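Vostier peel-and-stick wallpaper, 13 months on

I bought nine rolls of the Vostier peel-and-stick for a rental in Condeck where the landlord was fine with wallpaper as long as it came off again. It went up in the hallway, the laundry and one wall of the back bedroom. I have since taken the bedroom wall down, so this review covers both ends of the job.

The paper is a vinyl with a matte finish. It is thicker than the Grurneo I used in my last place and doesn't stretch when you pull it back to reposition it. You get a few minutes before the adhesive starts to grab. After that you can still lift a corner but not a full drop.

Pattern matching is the slow part. The repeat is long, and if you choose one of the brick or tile prints you will see any error along the horizontal lines straight away. Use a level on the first drop and don't trust the cornice. Mine ran out by nearly a centimetre over the length of the hallway. I lost most of a roll to offcuts, so order one more than the calculator on their site tells you.

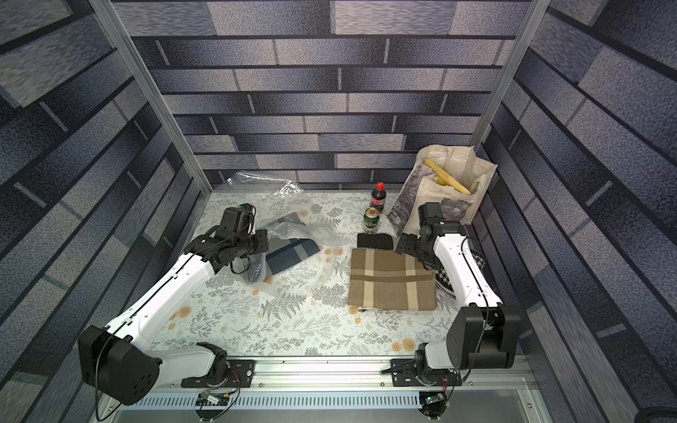 Corners need some care. I ran the first sheet a little way past the corner, trimmed it, and started the next one over the top. Folding a full sheet into the corner left a bubble that came back every warm afternoon until I slit it. A fresh blade for each drop makes a big difference, as a dull one drags the vinyl and leaves a white edge.

It does not like new paint. The hallway had been painted in February and I waited 3 weeks, but two seams near the front door still lifted. The laundry, with older semi-gloss on the walls, has been fine even with the dryer going.

Removal was better than I expected. The bedroom wall came off in full sheets with a hair dryer on low, and left a faint tackiness that washed off with sugar soap. One patch of filler the size of a coin came away with it.

The smoothing tool in the box is too flexible to be much use. I bought a Rudd felt-edged one from the hardware shop and used that for the whole job.

Four stars. I'd buy it again for a rental, but in a house I owned I would pay for proper paste-the-wall paper.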